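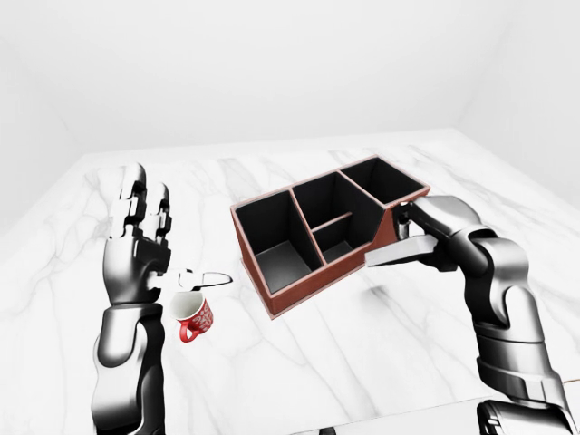 *A robotic hand above a marble tabletop, in a computer rendering.*

Jandesska will settle cross-border invoices in two currencies from October, according to Úna Ní Bhriain, its head of payments policy. "Our members asked for a choice at the point of settlement," she said on Tuesday.

The clearing house serves 334 regional lenders, of which 41 have enrolled. Fees remain at 16 cents per transfer — a level Ms. Ní Bhriain called "sustainable for smaller banks." Asked about reserve requirements, she said the rules were still under review.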